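Hevis stand sells out of squash by noon as Kivlow fun run draws record field

8 Nov 2023
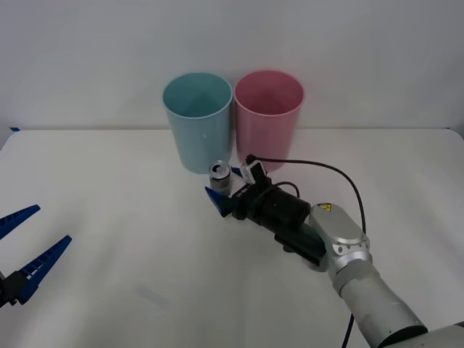
More than 200 runners turned out for the Kivlow 10k and family run, the biggest entry the village has had, and organisers say they may need to cap places next year.

The route was changed at short notice after flooding in October closed the towpath. Runners went up Brimance Lane instead and back past the school – a much stiffer climb than usual and plenty were walking by the top.

Cyril Goodall, race director, said the hill had been a worry. "We put it in on the Thursday because there was no other way round. I expected complaints. Had 2, both from my own club."

Drinks ran short. The Hevis farm shop stand at the halfway mark was out of squash before the last of the family runners came through, and a car had to be sent back to the village hall for more. Mr Goodall said there will be a second drinks point next time, at the bottom of the lane.

Oldest finisher was 70, youngest in the family run still at nursery and carried for a good bit of it.

Parking was the other sore point. The field behind the hall was to wet to use so cars were left along both sides of Orozco Close, and residents there say one drive was blocked until gone two. The parish council has had letters. It will be on the agenda for the next meeting, open to the public, usual time.

Money raised goes to the new footbridge and to the playground fund. Final total not in yet, sponsorship forms still comming back to the post office. Anyone with one at home please hand it in by the end of the month.

Lost property: a child's green coat, one glove, a set of keys on a red ribbon. All at the hall, ask at the side door.

Full results are up on the hall noticeboard. 56 runners have not collected their medals – these can be picked up on Saturday morning, bring your race number. Entries for the spring run open after Christmas.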